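2018-03-16

Wallpaper paste, batch notes, continued from the Salcedo pages.

Mixed the second wheat starch batch this morning, 600 g water to the usual starch, cooked until it went glassy and then 20 minutes more on low. Pushed it through the fine sieve twice. Still a few lumps from the bottom of the pot. Valeriano says the heat is too high at the start and I think he is right. Next batch goes on the small burner.

Test strips from the first batch came off the board today. The lining paper held flat. The heavier stock lifted along one long edge, same side on both strips, so I suspect my brushing and not the paste. I start from the left and the brush is nearly empty by the time I get across. Reload halfway.

Soak times so far: two minutes for the lining paper is plenty. The heavy stock wants longer, maybe four. At two it was still growing after it went on the board and that gave me the bubble near the top. Fold it paste to paste while it rests, and don't crease the fold.

Eusebio B. wants to try the ready-mixed paste from Girden for comparison. Fine with me, but it goes on its own board with its own brush. Label the bucket.

Seams. Butted seams look better than I expected on patterned paper as long as the match is done dry first and marked in pencil on the back. Inside corners are the weak spot. Wrap the first sheet past the corner by a finger's width, then start the next one plumb and lap it over. Losing a little of the pattern in the corner hardly shows with leaves. With stripes it would.

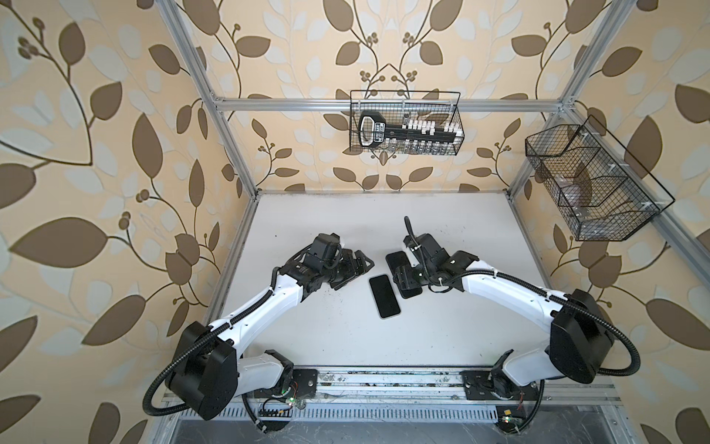 Trimming: new blade for every drop. I tried to get two out of one and tore the second at the bottom. Wipe the straightedge each time too, paste builds up under it and it skates.

Dradlow invoice for the paper rolls came to 2,885, passed on to Fulgencio. Ask him if the spare roll is the same run number before we cut into it.

To do: small burner batch, four minute soak on heavy stock, find the other seam roller. Sang had it last.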